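Keeping the ground flat: how Panstead looks after its floor screeds

July 10, 2022

The technical manager at Panstead, a flooring contractor based in Jullamstead, has little interest in finishes. "People ask what tile they should buy," he says. "I ask what the screed reads at depth, and most of them have never measured it."

The firm lays sand and cement screeds for workshops, clinics and small schools. Its current job is a 975 square metre ground floor for Nirkari, where the programme allowed too little drying time from the start. A traditional screed loses moisture slowly, he explains, and the rate falls off as the layer gets thicker. "The first part of the depth behaves as the textbooks say. After that you wait longer for every millimetre, and a programme drawn up in an office tends to ignore it."

He is critical of surface meters. They are quick and useful for finding the wettest area, but in his view they should never be used to sign off a floor. Panstead uses sealed hygrometer boxes, left in place until 2 successive readings agree. 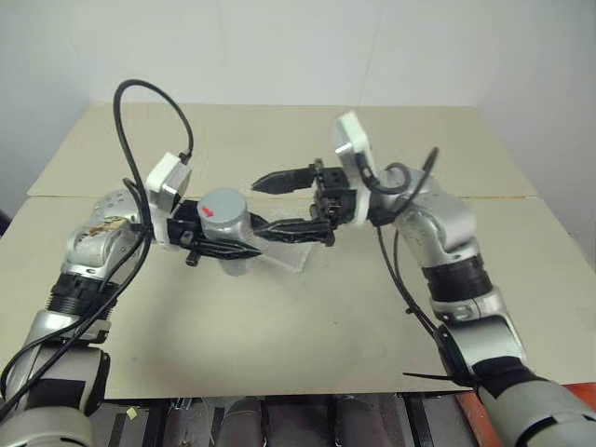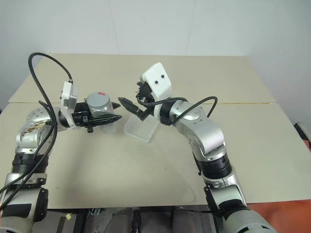

Heating is the other common mistake. "They turn it up full on the first cold morning. The top dries, the bottom does not, and the edges curl." His rule is to leave underfloor pipes off during curing, then raise the water temperature in small daily steps and bring it down again before any covering is fixed. He keeps a written log of each step and hands a copy to the client.

On additives he is cautious. The firm tried a fast-drying product, Vídalín, on a stair lobby and a corridor. It met its stated time in the lobby. The corridor took roughly 12 days longer, which he puts down to too much water in the mix - a site error, he says, and one that no additive will cure.

Asked what he would change in the usual specification, he names the joints. "Draw them before the pour, on the same sheet as the door openings. At present they are decided by whoever is holding the trowel." The Nirkari drawings have now been reissued with the joints marked, and the next set of readings is due later in July.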